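Visit report: Verken open day, workstation rules for two-arm cells
2018-04-02

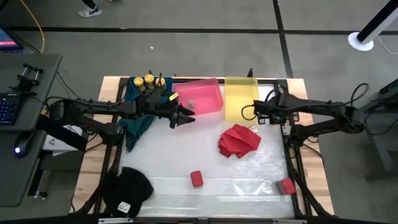 We went to Verken in March to see how they write down the house rules for their tabletop cells. Our own at Corkisa run to 110 lines and few people read past the first page. Verken has 8 rules on one sheet.

The ones I noted:

Floor tape marks where visitors stop. Staff cross it only after calling out, and the arms are paused first.

Both grippers are parked open at the end of a run, clear of the bins and anything on the table.

Cables get checked by hand before each session, with attention to the loops above the joints. A cable that has been pinched is replaced, not taped.

Soft items such as cloths and hats are reset from a written list. They had trouble with operators folding things neatly, which made the task easier than intended.

Speed limits are set per task. Changing one takes 2 signatures.

The tour lasted 4 hours including lunch. The Visside people on the same tour asked about emergency stop testing, and the answer was once per shift, logged on paper. Odukoya does it weekly. I would go with the shift version.

Copies of the sheet are in the shared folder.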